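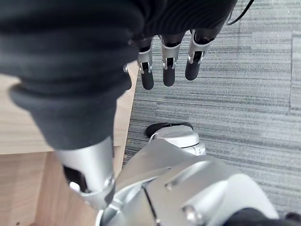 Fig. 3.1 Dark gray ribbed sleeve, bunched into thick horizontal folds above the cuff.

Soft Materials I
Handout 3: Ribs, folds and what sleeves do
Okelance School of Textiles, bring to Wednesday's studio

Where we got to

Last time we pulled on a lot of flat swatches and wrote down how far they went in each direction. This week the fabric becomes a tube, and I think this is where the course starts to get really fun. A flat swatch lies there and lets you measure it. A sleeve has a front, a back, an inside, an opening at each end and something running through the middle of it, and all of those have opinions about where the cloth ends up.

Words you need

Rib: a raised line in the surface of the fabric. It may be knitted in, woven in, or made afterward by stitching channels. From a distance you often can't tell which, so please write "ribbed" in your notebooks until you have turned the thing inside out.

Fold: a place where the cloth doubles back on itself. A fold can be soft (it goes away when you pull) or set (it comes back).

Bunching: what you get when a tube is longer than the thing it covers, or has been pushed along it. The spare length has to go somewhere, and it goes into rings.

Cuff: the finished end of the tube. Some cuffs grip, some hang open.

Ribs and folds are two different things

These get mixed up in the homework every year. The ribs belong to the fabric and the folds belong to the moment. Look at Fig. 3.1 again and try to separate them: the thick folds are the big shapes, and the ribbing is the texture they carry. If you draw only the texture, the sleeve goes flat as a board. If you draw only the folds, it could be any cloth at all. Draw the big folds first, with the side of the pencil, then let the ribs follow the curve of each one. When a rib line goes over the top of a fold it bends, and that bend tells the eye how fat the fold is. I love this part - three or four lines in the right place and the paper suddenly has weight.

Dark cloth is harder. In a dark gray the shadows between folds close up quickly and you lose the edges, so hunt for the lighter tops and work back from those. Tilt your lamp low and to one side. Overhead light kills everything.

How thick is a fold?

A thin jersey pushed up the arm makes many small creases. A heavier or padded fabric can't turn that tightly, so it makes fewer, fatter rolls. You can use this backward: look at the size of the rolls and guess at the thickness of the cloth before you touch it. Make the guess out loud, then touch. You will be wrong a lot at first and then, quite quickly, you won't be.

Rib direction matters too. Ribs running around the tube give the cloth a ready-made place to bend, so it tends to stack like an accordion. Ribs running along the tube resist that a bit, and you get lumpier, less regular folds that like to slide off to one side.

Exercise A (40 minutes, in pairs)

Take one tube from the Fikwood box and one cardboard core. Fit the tube smoothly over the core and mark its length with chalk. Push it up to half that length and sketch it. Let go, wait a minute, and mark where it has settled. Swap cores with your partner and try a narrower one. Write two sentences on what changed. Two good sentences are plenty!

Exercise B (at home)

Find a sleeve in your own closet that you always push up. Sketch it bunched, then hang it overnight and sketch it in the morning. Are the creases still there? Which ones? Bring both drawings, even the ugly ones.

Using the swatch library

The Hindex drawers now hold 2,749 samples, and the ribbed ones are in the bottom row on the window side. Take out up to 3 at a time and put the card back in the slot. The Zaki binder has the thick ribs, some 400 pages of it, and it is heavy, so look at it on the table. Please don't stretch anything with a red dot. Those are the old ones and they don't come back.

Cuffs, briefly

We'll do cuffs properly in Handout 4, but start noticing them. A gripping cuff holds the bottom of the stack, and the folds pile up on top of it. An open cuff lets the lowest fold droop or flare, and the edge becomes a nice clear curve that shows which way the tube is pointing. Draw that curve as part of an ellipse, never as a straight line.

For next time

Finish Exercise B. Read the section on channel stitching in the course reader, skipping the table of needle sizes. Bring a soft pencil, an eraser you can knead, and one old sock with a ribbed top that you are willing to cut up.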